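**Kragh Tabletop Refinishing Kit, Pale Gray**

We get asked for this one more than anything else in the shop, and I'm so happy it's back! Kragh makes a brush-and-roll coating for tired kitchen tables, desks and workbenches, and the pale gray is my favorite of the lot. It's soft, it's calm, and it goes with pretty much any chair you already own.

The kit came out of Grethe Vídalín's workshop, where she'd been patching up old school desks for years and got fed up with paints that chipped the first time someone dropped a stapler. Her first batches were mixed in soup pots (she still has one, and it's still gray). The formula has changed a lot since then, but the idea is the same: a finish you can put on in a weekend and then stop thinking about.

**What's in the box**

- Base coat, 800 ml
- Clear top coat, 698 ml
- Foam roller with two spare sleeves
- Angled brush for edges
- Two sanding pads, medium and fine
- Stir stick and a folded instruction sheet

Yes, 698 is a funny number for a can. Kragh fills by weight and that's where the top coat lands, so that's what the label says.

One kit covers a table that seats six, two coats of each. If you're doing the legs as well, get a second base coat. We sell it separately, and the top coat usually stretches.

**How it looks and feels**

The surface dries smooth, with a very light mottle that you notice mostly in side light. I love this part! A dead flat gray can look like a filing cabinet, and the little bit of variation makes it feel more like stone. It also hides crumbs, at least until company is gone.
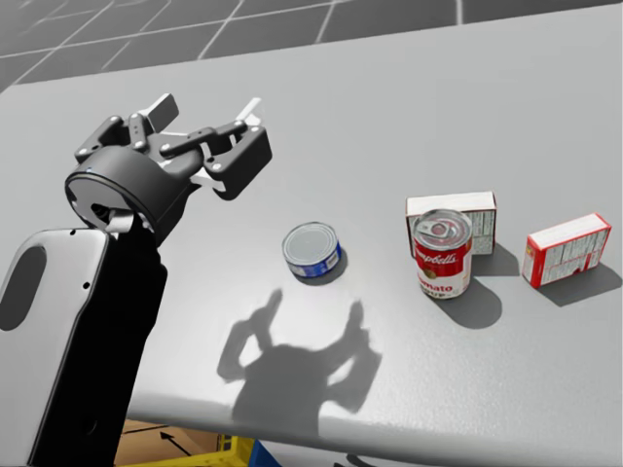 Curved edges are where the foam roller earns its keep. Go along the rim first with the angled brush, then roll in from the edge while the coat is still wet, and the two blend together without a ridge. Léonie Courtois did her round breakfast table this way in July and wrote to us that the edge came out better than the middle, mostly from going back over the middle too many times. Put it on and leave it be. It levels by itself.

**Putting it on**

1. Wash the table with dish soap and let it dry overnight.
2. Sand with the medium pad until the shine is gone, then wipe off the dust.
3. Roll on the first base coat. Wait four hours.
4. Light pass with the fine pad, wipe, second base coat. Leave it overnight.
5. Two thin top coats, four hours apart.

You can eat at it the next evening if you use placemats. Hot pans and wet sponges should wait 10 days, and please do wait. The top coat keeps getting harder that whole time.

It sticks well to solid wood, veneer, and most older painted furniture. On glossy plastic tops you'll want the Sirkosix primer underneath (a single coat, no sanding after). We don't suggest it for outdoor tables. Kragh is working on an outdoor version, and I'll shout about it when there's something to sell.

**Cleaning and touch-ups**

A damp cloth does nearly everything. For marker or coffee rings, a drop of dish soap and a bit of patience. Skip the scouring powder, it dulls the top coat and you'll see the spot forever. Save whatever is left in the base can, tap the lid down tight, and store it upside down. Small dings take a dab from a cotton swab and then a dab of clear once it's dry.

**Colors and price**

Pale gray is in stock now. Oat and dark green are on the way, and there's a blue called Bakonora that I've seen on a sample board and can't stop talking about.

The full kit is $47. Extra roller sleeves and the second base coat are on the supplies page, next to the Ileo drop cloths.

If you're unsure whether your table will take it, send us a picture of the top and one of the underside. The underside tells us a lot more about what it's made of!

*Page updated Aug 2, 2025*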